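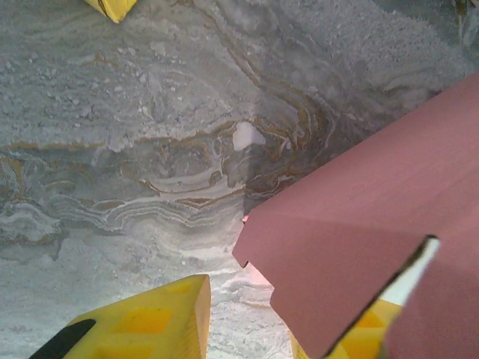
Gray and tan marbled top, brown veining

Counter material for a rental kitchen – stone or laminate?
Posted April 10, 2025

gtesta_58
We have a two-bedroom rental and the kitchen needs new counters before the next tenant. The old ones are white tile with grout that will not come clean. I like a gray and white pattern with some brown in it because the cabinets are oak and staying.

I have two quotes. Laminate from Bellini, installed, is $935. The other is a remnant slab of marble at Dastero, and with cutting and the sink hole it comes to more than double that. The L is short, with one seam either way. Which would you do?
Gaetano Testa

pinehollow
Laminate. Tenants put hot pots on things. You can replace a laminate top twice for what the slab costs.

brahim_f
I'd go the other way, but with granite. Laminate swells at the seam once water gets in, and water always gets in next to the sink. I pulled one out in February that was only 5 years old and the particleboard under it was like wet bread. Marble I would skip in a rental. Lemon juice and vinegar etch it and you will be looking at dull rings after the first lease.

pinehollow
Then move the seam. On an L you can miter at the corner and keep it well away from the sink. Mine has been down 15 years with no swelling. I ran silicone along the back edge and around the sink rim and redo it when it starts to peel.

gtesta_58
The corner is about two feet from the sink. Is that far enough?

pinehollow
Should be, if the bolts underneath are tight and there is glue in the joint. Ask the installer what he uses.

kettlemoraine
One thing on the pattern. Anything with big swirls and long veins is hard to match at a miter. The lines run one way on one leg and hit the other leg sideways. It bothers some people a lot. A small speckle hides the joint much better. Ask for a full sheet to look at, the little chips don't show how far apart the veins are.

brahim_f
Agree with that part. Real stone has the same problem at a seam, worse if the second piece comes from a different slab. With a remnant you get what you get.

gtesta_58
I hadn't thought about the direction of the veins. The Bellini sample is the size of a playing card.

oldsaw
Has anyone here used Ultine edge trim? The square edge looks less dated than the rolled one, but I have heard the strip comes loose near a dishwasher.

brahim_f
It does if the steam hits it. Put foil tape on the underside above the dishwasher door. I still say spend the money once. A plain granite remnant can be had for $1,000 if you call around.
Brahim Filali

pinehollow
Not with a sink cutout, not where I live.

gtesta_58
I called Dastero. No granite remnants long enough right now. I'm leaning toward laminate with the miter at the corner, and I've asked to see a full sheet of the veined one and a plainer gray. Does the wall need to be straight before they measure? Mine bows out behind the stove.

kettlemoraine
Tell them about the bow now. They can leave extra on the back and scribe it to the wall.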